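From: Benedetta Fabbri
To: Noker quilters list
Subject: Re: binding on baby quilts

Yolotzin Pacheco wrote:
> I have 48 charm squares cut for my nephew's quilt and I'm
> stuck on the binding. Machine or hand? He's going to drag
> it everywhere. Also is wool batting crazy for a baby?

Hi Yolotzin, oh, machine, definitely machine! I hand bound my first two and loved every evening of it, but the one that went to daycare came back with a whole corner flapping. Now I sew the binding to the back, flip it to the front and topstitch close to the fold (a walking foot helps so much).

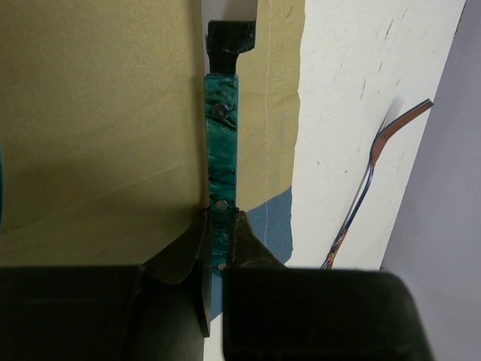
Swirly green, teal and black

I'd love to do a binding in those colors someday! For your squares I'd cut the strips 2 1/2 inches and join them on the diagonal.

Wool isn't crazy, but check the washing label. I used cotton in mine and it's gone all crinkly and soft, exactly how I like it.
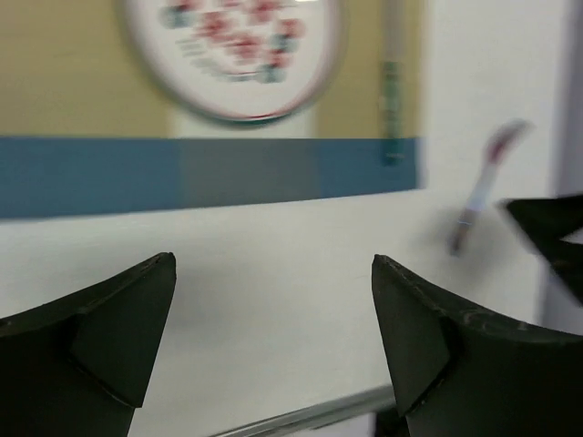

Oh, and wash a scrap of any red fabric before you start. Hedvika lost a lovely white border that way in December and I still feel bad for her.

Are you coming Wednesday? Bring the squares, I want to see them!

Benedetta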